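Saturday at the little table

I finally got the corner by the brick wall the way I want it, and I'm so happy with it that you all have to hear about it! If you've been reading since August you know this spot used to be where the mail piled up. Then I found the table. Pale blue-grey, light enough to carry up the stairs on my own, and it cost me 26 dollars at Ruggiero, the secondhand place down the street from the Drovum bus stop. I'd looked at nearly 100 tables online by then (my sister can confirm, I sent her most of them).

The color is what got me. Against red brick it just sings, and with the warm brown floorboards it feels cozy without going dark. I tried a green one at a friend's place first and it did nothing for me.

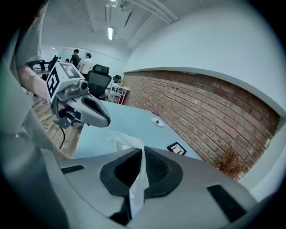 Snack time at the blue table, with the little black-bordered picture still looking for its spot.

About that picture: I love a small sketch in a plain black border, and I keep moving it. On the wall? Leaning on the table? Giorgia Rinaldi left a comment last week saying to lean it and leave the brick alone, and I think she's right, mostly because I've met my drill.

The small white plates are my other favorite thing right now. They're just big enough for one treat, and a treat on its own plate feels like an occasion! I want to try a batch of Omer's walnut bars next, cut really small.

Still to do: a lamp, and maybe a stool if Stalow has the short ones back in stock.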